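Ticket 942 – Bench 4, mat sliding / tip racks not staying put
Site: Buscombe, wet prep room
Opened: 16 March 2018
Priority: medium (was low)
Status: open, waiting on parts

Problem as reported
Racks on the green marbled mat creep during the day. Purple ones worst. Start the morning lined up, by lunch they're at an angle and whoever is reaching for tips has to shove them back. Lids end up all over. Second complaint this month, first one was ticket 519, closed in February as "user to tidy bench". Did not fix it obviously.

Checked so far
Mat is just laid on the aluminum rails, no clips, no tape. Gaps between rails so it only grips on the high spots. Lifted one corner, underside dusty. Wiped with damp cloth, let dry, put back. Better for an hour or so then same again.
Swapped one purple rack for a spare from the Danladi order. Same thing. So not the rack feet.
Leveled bench. Was fine already.
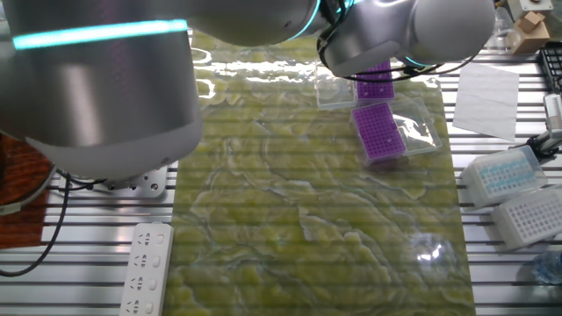 Can we just take the mat off and stand the racks on the rails?
Tried it, racks rock on the gaps and small stuff drops through, so the mat stays until we have a solid plate.

Layout for now, please stick to it:
Purple racks upper right of the mat, lids next to them, NOT stacked on top
White tip boxes off the mat, on the right, under the paper sheet
Light blue tips keep their lid on when not in use
Power strip stays lower left, dont move it to the middle, cord drags the mat

Update, same day, afternoon
Put two strips of Nimix grip tape under the mat, long edges only. Holding so far but only had a couple hours on it. Surface is still very shiny, wiped the top down too in case its residue from the cleaner. Drondthorpe use the same mat and say theirs sits fine but they have it on a flat bench – not much help to us.

To do
Order backing plate, cut to fit under mat. Quote asked for.
Order non-slip liner as plan B
Check tape Monday before anyone loads the racks
Reopen 519 and link it here, shoud not have been closed
Box of 2000 spare tips is in the cabuard by the sink if the bench runs short, sign it out

Leave ticket open till plate is in.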